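Shelf Picking Data: Questions We Keep Getting

Is 400 demonstrations enough?
Enough for what? It is enough to get a policy that looks good on the shelf it was trained on. We have 400 from the Elmont bench and would not promise anything about a different stand, let alone a store.

Doesn't more data fix that?
Sometimes. If the extra episodes all start from the same layout, you mostly pay operators to repeat themselves. Ask any vendor how many layouts they used before you ask how many hours.

Why use clear shelves?
Stores use them. They are also hard to see from a wrist camera, and we would like to find that out early.
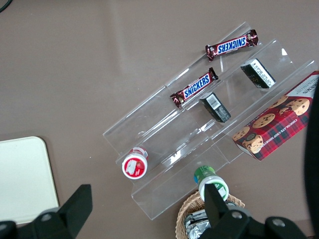
Wrist view of the tiered stand, with two Snickers bars on different shelves, one with its lettering upside down.

Do you throw out failed attempts?
No. We label them. Casimiro Vallejo reviewed one batch in April and pulled 29 episodes marked as successes that were not - a drop at the end still counts as a drop.

Can one operator record everything?
They can, and the model will pick up that person's habits. We rotate after 10 episodes. Whether that helps as much as people claim, we can't say yet.

Will Trimis work with our gripper?
Don't assume so. Record a small set on your own hardware and test on items you held back.

Last updated 9 Sep 2025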